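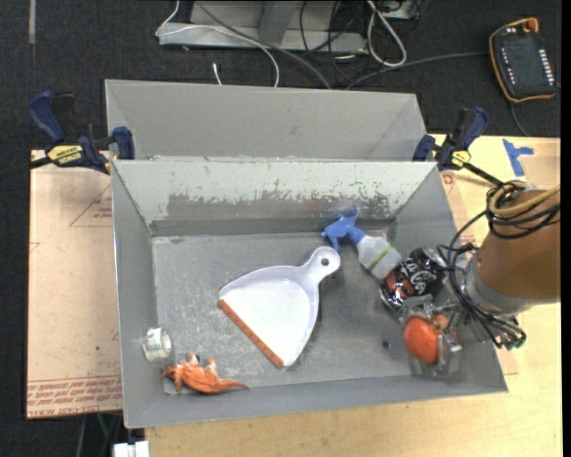

Section 4. Setting up the two-bin cell

Applies to the Korotance picking kit as shipped by Cenumari. These are our shop's working instructions, written after installing the kit ourselves, and they replace pages 31 to 44 of the printed guide that comes in the crate. Where we disagree with the vendor, the text says so. Maintained by Barış Karakaya, Brunton bench.

4.1 Before you start

The Cenumari quick-start card promises a working cell in 39 minutes. Set aside an afternoon. The card starts its clock after the arm is mounted, the cables are run and the controller has finished its first update, and those are the parts that take time.

You will need:
the arm, already bolted down as in Section 3
two metal bins of the same depth
at least two bar clamps
a level
the handheld pendant
a handful of ordinary objects for testing (see 4.4)

Caution: Read the stop procedure in Section 2 before the arm has power. The pendant must be within reach of whoever is running the cell. We keep ours on the carpet beside the table and have been told off for it, fairly. A hook is better.

4.2 Placing and clamping the bins

1. Set the first bin where the arm can reach every inside corner with the gripper pointing straight down. Check this by hand in free-drive mode. The reach drawing in the printed guide shows a bare arm with no gripper attached and is no use for this step.

2. Push the second bin up behind the first until the rims meet. A gap here will swallow small objects.

3. Put the level across each bin. If one rocks, shim it with a flat rigid board. Cardboard compresses and you will be back here in a week.

4. Clamp the bins near the line where they join, one clamp at each side. Tighten by hand only.

5. Keep the clamp bars low and point the loose ends away from the arm's path. The software does not know the clamps exist. The sales sheet says "full workspace awareness," and we have found that to mean the two bins and a flat table.

6. Mark the position of the bins on the tabletop with tape. If a bin gets knocked, you can put it back and run the short check in 4.3 in place of the full calibration.

Note: Cenumari sells matched bins under the Tromia name. We tried a pair. They are decent bins. Any stiff metal bin with sloped sides has worked as well for us, including old ones with the paint coming off. Scratches on the floor of the bin have not bothered the cameras. Strong glare has, so move a lamp before you spend money.

4.3 Cables and calibration

1. Run the cable bundle along the arm and leave enough slack for the wrist to turn fully in both directions. Too much slack is also a fault: a loop that droops over the bin wall will catch on the rim sooner or later.

2. Drive the arm slowly to all four corners of both bins and watch the bundle the whole time. Retie and repeat until nothing drags.

3. On the pendant, choose Cell, then Calibrate, then Two Bin. Touch the gripper tip to each corner when asked. Do not rush the rear corners.

4. When the pendant shows a score, write it down. The guide calls anything under 3,103 "good" and does not say what the number measures. We asked and were sent the same page again. Our cell scored 1,486 on the day it ran best and 1,100 on a day it missed half its picks, so treat the score as a record and trust the test below.

5. Short check: send the arm to the taught point in the middle of the front bin. If the tip lands off your mark by more than the width of a pencil, calibrate again.

Caution: Keep hands out of both bins during calibration. The arm moves between corners without a warning tone on software older than the November release.

4.4 First picking test

The kit comes with a bag of foam blocks. The arm picks up foam blocks very well. So would most things. Test with what you have lying around, and choose items that differ in shape and finish:

something flat with a handle, such as a dustpan
a soda can, on its side
a small spray bottle
a roll of tape
a soft or oddly shaped toy
one plain rounded object, as an easy start

1. Lay the items in the front bin by hand, with space between them. Put at least one close to a wall.

2. Set the speed to its lowest value.

3. Start with the rounded object. If the gripper cannot close on it cleanly, stop and go back to 4.3.

4. Run the remaining items one at a time, front bin to rear bin. Write down each miss and where the item was lying.

5. Put everything back in a different arrangement and run it again. A single good pass tells you very little.

Note: Flat items gave us the most trouble. Expect the fingers to slide off a dustpan pan-side down unless they come in at the handle. The "Any Object" setting did not change this. Cenumari support suggested the wide finger set, sold separately, and we have not bought it.

Note: Use empty cans and empty bottles. The grip force setting is a slider with no units on it.

4.5 If the arm stops above the bin

Check the pendant first. A wall warning means the planned path comes too close to a side wall; move the item toward the middle and retry. A grip warning with nothing in the fingers usually clears after opening and closing the gripper once from the pendant. If the screen shows no message at all, press stop, power down at the controller and wait around a minute before restarting. The printed guide lists this last case as "not expected." Log it anyway, with the time, and go to Section 7.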